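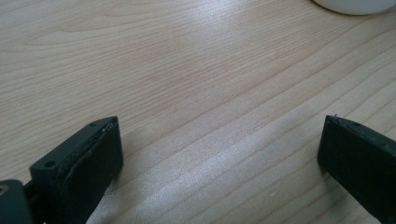 Superficie de una mesa de tono claro.

Una compradora reclama 600 euros por una lavadora de segunda mano

Áine Kinsella ha presentado una reclamación contra Dindel, la tienda de Lermont donde compró en agosto una lavadora usada por 515 euros. El aparato dejó de centrifugar a los 3 días. Kinsella pide el precio y otros 85 euros de transporte. El encargado, Fitzgerald Lindqvist, le ofreció una reparación por 130 euros – que ella rechazó – y niega que hubiera un defecto previo.

Este sitio utiliza cookies propias y de terceros. Aceptar | Configurar

Noticias relacionadas
Fahy cambia su plazo de devolución
Cómo reclamar sin factura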